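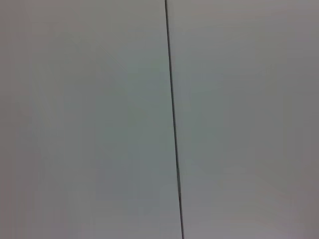

25/08/2018

Bench tops, day 2 of fitting. In at eight, Rowena already had the lights on and the first trestle out of the way.

Both long benches along the window side now have their gray panels down. Four corners checked for height against the old sink unit. The back left was low, so I put one more shim under the rail and it came up level. Did not glue the shim. If the floor gets leveled in January as Spyros says it will, we'll want it out again.

The joint between panels is the part I care about. On the Cundus job we filled them and they looked good for one winter, then the filler lifted and caught every cloth that went over it. This time I want them tight and dry-fitted, with the sealing done from underneath. A thin dark line on top is fine with me. Pacita would like it to disappear. We talked it over and she will live with it if a fingernail doesn't catch.

Method, for whoever does the far wall:

Take the factory edge off with the long sanding block, 180 paper, four or five strokes, same direction. Don't go back and forth. I did on the offcut and it rounded over.
Vacuum the edge and the rail. Wipe with a barely damp rag and let it dry.
Offer the panel up dry first. Look down the joint with the flashlight held low at the far end. Light coming through from underneath means high spots on the edge, so take it down and sand again.
Draw the panels together with the Ofori clamps, middle one first, then front, then back. Hand tight plus a quarter turn. More than that and the front lifts.
Screws up through the rail last. Pilot holes already drilled on all the rails except the one next to the door.

The second pair needed three tries. There was a lump of old adhesive on the rail that I couldn't feel with gloves on. Virgilio found it with the scraper. After that it closed up without any fuss.

Color. The panels came from two deliveries and I had worried they wouldn't match. Laid side by side under the tubes I could see a slight difference, one greener. By the window at noon I couldn't pick it out, and Rowena couldn't either. Demetrio says he can. We are keeping them in the order they are in. Labels with the delivery numbers are stuck to the undersides in case anyone needs to reorder.

Flatness: used the 1,000 mm straightedge across each joint, front, center and back. The thinnest feeler would not go under at the front or center on the first bench. At the back it went in a little way on the right-hand panel. Left it. The shelf upright stands there and covers it.

Second bench is better, probably because we knew what we were doing by then.

Cleaning test on an offcut, not on the bench itself. Pencil came off with water. Marker needed alcohol and left a faint shadow after one wipe, gone after the second. Machine oil wiped off with dish soap. Did not try the Olleck thread sealant. Someone should before it gets used over there, that stuff stains everything. The offcut is on the windowsill with my writing on the back.

Do not use the green scouring pads on the new tops. They take the matte finish off and leave a shiny patch. There is one on the offcut now if you want to see what I mean. I have moved the pads to the metal sink.

Used 11 of the long screws and all the short ones. Need another box of short before the far wall. The Rerlow invoice says 3,000 for the whole set, edging included, but I haven't found any edging in the boxes. Pacita will call them.

Left to do:

Edging, when it turns up.
Seal the undersides of the joints. Tube is in the blue drawer, nozzle needs cutting.
Pilot holes on the door rail.
Put the vise back, on the old bench for now. I don't want to drill the new top until we've agreed where it goes. Virgilio wants it at the left end, I'd have it by the door where long stock can stick out.
Return the second straightedge to Spyros.

Clamps stay on over Sunday. Please don't lean on the front edge or put anything heavy down before they come off.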